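Cestcombe's Kitchen Arm Gets a Careful Tune-Up Before Winter Break
December 12, 2020
By Kyung-hwa Min

If you have ever moved into a new apartment and spent the first week bumping your hip on the same counter, you will have some sympathy for the team at Cestcombe, who have been teaching their simulated kitchen arm to live with a new gripper. The old one was short and stubby and had done its job well enough since February, but the new one is long and narrow (rather elegant, if you ask me!), and every position stored in the cell had to be gone over again before the arm could be trusted near the crockery.

The work is being led by Ha, who looks after the Sistari kitchen, as the virtual cell is called, and who kindly let me sit in on the video call for most of a morning. The job sounds simple when you say it quickly. The software has to know exactly where the fingertips are, so Ha brings them to a known spot, compares that with what the arm believes, and types in the correction. Then it all gets done over again from another angle. The cell holds 1,104 stored positions, and by the time we stopped for coffee (the real kind, sadly, each of us in our own kitchen) 921 of them had been checked.

The trickiest spot is the red coffee machine, where the fingers have to go down into the opening and stay just above the drip tray, with a pale green cup standing close by on the left.
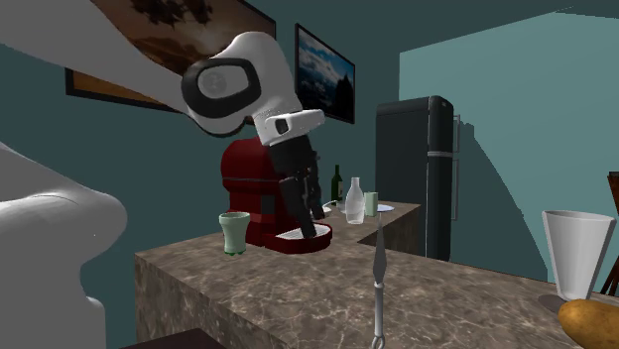 What Comes Next

Once the remaining positions are signed off, the cell will go through a long practice run of 2,000 reaches, left going overnight with the collision alarm on. Skakov, who wrote the alarm and is very fond of it, has set it to stop the arm at a gap of 2 millimeters, and any stop will be logged with the joint angles so that Ha can find the bad position in the morning without hunting through the whole list.

The old gripper's settings are being kept in a separate folder in case the team needs to go back to them. Ha hopes to have the kitchen open to the rest of the Cestcombe staff before the break, and has asked that people please not move the coffee machine in the meantime.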